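Harau Guest House – Frequently Asked Questions for Our Visitors
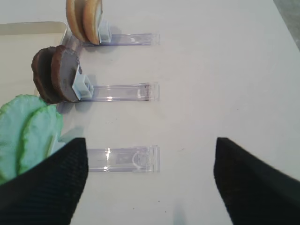

Harau, 2018-08-10

We receive many of the same questions by email, so we collected the answers on this page. Please read it before you write to us. If your question is missing, write anyway and we will answer within two days.

How do I get to the house?

The bus from Plendasis stops at the bridge, and from the bridge you walk uphill on the paved road. The house has green shutters and stands after the second curve. Coming by car, please do not follow the navigation over the forest road. It is closed to visitors, and turning a car there is very difficult.

Can you pick us up at the bus stop?

Yes, if you tell us one day before. We take the luggage of all guests, but the car has place for only two persons. The others can walk, it is a pleasant way.

When can I check in?

From three in the afternoon until eight in the evening. If you arrive later, call us from the road and we will explain to you where the key is. On the day of departure the room must be free at ten. You may leave your bags in the hall until the last bus.

Is breakfast included?

Breakfast is included in every room price. We serve it from seven to half past nine, with bread, cheese, eggs, jam and coffee or tea. For hikers who leave earlier we prepare a bag in the evening before. Tell us until six o'clock, please.

Can you cook without gluten or without milk?

Without milk is no problem. For gluten we have separate bread and a separate toaster, but the kitchen is small and we cannot promise that there is no trace of flour. Guests with a strong allergy should bring their own food. There is a shelf in the refrigerator for this.

Do you have cookies or cake in the afternoon?

We put something sweet in the dining room at four o'clock. On most days these are plain cookies, on Sunday it is a cake. You do not pay extra for it.

How high is the house, and is it cold at night?

The house is at 659 meters. Even in summer the nights can be cool, so take a sweater with you. Extra blankets are in the closet of each room – you do not need to ask.

Which walks can you recommend?

The round walk to the Utuneo chapel is good for families and has shade almost all the way. The path to the upper lake is longer and has a steep part with loose stones. Good shoes are necessary there. A map hangs next to the reception and you may borrow a paper copy.

Are dogs allowed?

Yes, in the rooms on the ground floor. Dogs stay outside of the dining room. Please write it in your booking, also when the dog is very small.

How can I pay?

In cash or by bank transfer. Card payment is not possible at the moment. We ask for a deposit only when you book more than one room.

What happens if I must cancel?

Until two weeks before arrival you can cancel without cost. After this we keep the price of the first night. If we can give the room to other guests, you get the money back.

Are you open in winter?

We close at the end of October and open again in December, one week before the holidays. The road is cleared of snow, but winter tires are required.

Do you sell the honey from the breakfast?

Yes, it comes from the Aebischer farm below the village. The jars are at the reception.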